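누시마 어린이 생활 이야기
2020년 3월 25일 | 글 누시마 어린이 편집실

바구니에 담고 접시에 올리고, 우리 집 채소 이야기

어린이 여러분, 안녕하세요! 오늘은 부엌에 가면 언제나 만날 수 있는 친구들 이야기를 해 볼까 해요. 바로 옥수수와 당근, 달걀, 그리고 그 친구들이 쉬어 가는 바구니와 접시 이야기랍니다. 너무 흔해서 그냥 지나치기 쉽지만, 가만히 들여다보면 궁금한 것이 꽤 많아요. 옥수수는 왜 알갱이가 줄을 맞춰 서 있을까요? 바구니는 왜 엮어서 만들까요? 천천히 하나씩 알아보아요.

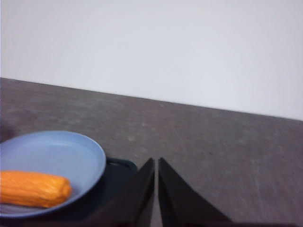 [먹을거리 탐구]

하늘색 접시에 주황빛 옥수수를 올려놓으니 색이 참 또렷하지요? 옥수수라고 하면 노란색부터 떠올리는 친구가 많을 텐데, 세상에는 하얀 옥수수도 있고 자줏빛 옥수수도 있고 여러 색이 알록달록 섞인 옥수수도 있어요. 옥수수 한 자루에는 알갱이가 아주아주 많이 붙어 있어요. 700알이 넘는 것도 있다니, 세다가 졸릴지도 몰라요!

알갱이 하나하나는 사실 옥수수의 씨앗이에요. 옥수수 껍질을 벗길 때 손에 자꾸 달라붙는 수염을 본 적 있나요? 그 수염 한 가닥이 알갱이 하나와 이어져 있어요. 바람에 날려 온 꽃가루가 수염 끝에 앉으면, 그 수염과 이어진 자리에서 알갱이가 통통하게 자라난답니다. 가끔 이가 빠진 것처럼 빈 곳이 있는 옥수수는 그 자리에 꽃가루가 닿지 못한 것일 수 있어요.

이제 당근 차례예요. 우리가 아삭아삭 먹는 주황색 부분은 당근의 뿌리예요. 땅속에서 물을 빨아들이고 양분을 차곡차곡 모아 두는 곳이지요. 시장에서는 잎을 잘라 낸 당근을 더 자주 보지만, 밭에서 쑥 뽑으면 위쪽에 초록 잎이 풍성하게 달려 있어요. 당근은 미나리, 파슬리, 셀러리와 한 집안 식구랍니다. 향을 맡아 보면 어딘가 닮은 냄새가 날 거예요.

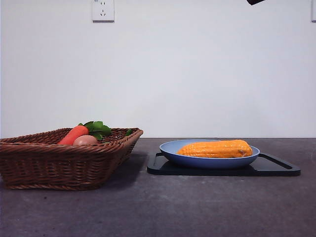

그런데 이런 먹을거리를 담는 바구니에도 재미난 비밀이 있어요. 옛날 사람들은 둘레에서 쉽게 구할 수 있는 버들가지나 싸리, 대나무, 짚 같은 것을 엮어서 바구니를 만들었어요. 가느다란 줄기 하나는 힘없이 휘어지지만, 위로 한 번 아래로 한 번 엇갈려 엮으면 서로 꼭 붙잡아 주어서 제법 튼튼해져요. 또 줄기 사이의 작은 틈으로 공기가 드나들어서 채소에 눅눅한 기운이 덜 찬답니다.

바구니의 맨 윗부분은 '테두리'라고 불러요. 손이 자주 닿고 잘 풀리기 쉬운 곳이라 머리를 땋듯이 두툼하게 마무리하는 일이 많아요. 집에 엮은 바구니가 있다면 눈을 감고 테두리와 옆면을 번갈아 만져 보세요. 울퉁불퉁한 느낌이 서로 다를 거예요!

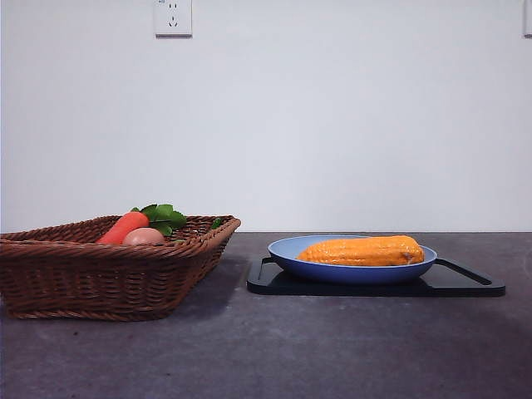

바구니에 먹을거리를 담을 때는 순서도 생각해 보면 좋아요. 감자나 옥수수처럼 단단하고 무거운 것을 먼저 넣고, 잎채소는 나중에 살며시 얹어요. 달걀은 껍데기가 얇으니까 무거운 것에 눌리지 않는 자리를 찾아 주어야 해요. 오래 두고 먹을 달걀은 바구니에 두지 말고 냉장고에 넣어 달라고 어른께 부탁드려요.

집에서 해 보기! 종이를 길쭉하게 7줄 잘라서 나란히 놓고, 다른 색 종이띠를 위아래로 엇갈려 끼워 보세요. 20분쯤 꼼지락거리면 작은 깔개가 하나 나온답니다. 가위를 쓸 때는 어른과 함께하고요. 다 만든 깔개는 간식 접시 밑에 깔아도 예쁘고, 인형 이불로 써도 좋아요. 5월에는 콩과 완두 이야기를 들려줄게요.

이 사이트는 더 편리한 이용을 위해 쿠키를 사용합니다. 계속 이용하시면 쿠키 사용에 동의하는 것으로 봅니다. [동의] [자세히 보기]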